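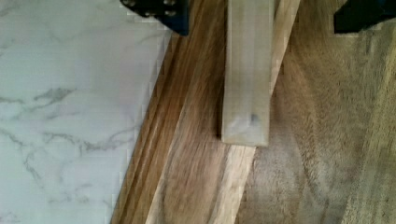

By Wiebke Reuter, with grip log notes from Kamil Štěpánek. Sunel wrist set, February batch

README – please read before training on this

Short version: gripper width readings in this batch are bad. Video is fine as far as we know. Actions mostly fine.

What's in it
1,447 episodes, wrist view. Pale wood block, long brown board, white marble-look surface next to it. Joint states, gripper command, gripper width.

What went wrong
Width sensor froze at random. Controller kept reading the last good value and thought it had a grip when it didnt, or the other way round. 50 episodes flagged so far, all from the Saturday run. Kamil found it when the log said closed and the fingers were wide apart.

3 hard stops the same day. Force limit tripped, arm held position, e-stop pressed by hand. No one hurt. One finger pad replaced after.

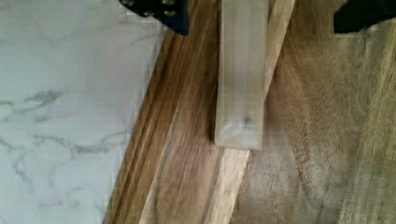

Flags are in faults.csv, one row per episode. Columns: episode, start_step, type, checked_by. Type is freeze, stop or unknown. Only the first 400 episodes were checked by eye, the rest by script, and the script misses short freezes. Expect more.

Do not use
– gripper width as a success label
– anything marked stop, for any policy that runs near people

Known gaps
Root cause still open. Cable at the wrist is the main suspect, Dovhaniuk has it on the bench. Firmware not ruled out. Timestamps drift a litle after each stop, not corrected.

Fixed version will go in the Wirndale folder, same episode numbers. Found another bad one? Add a row to faults.csv and tell Kamil.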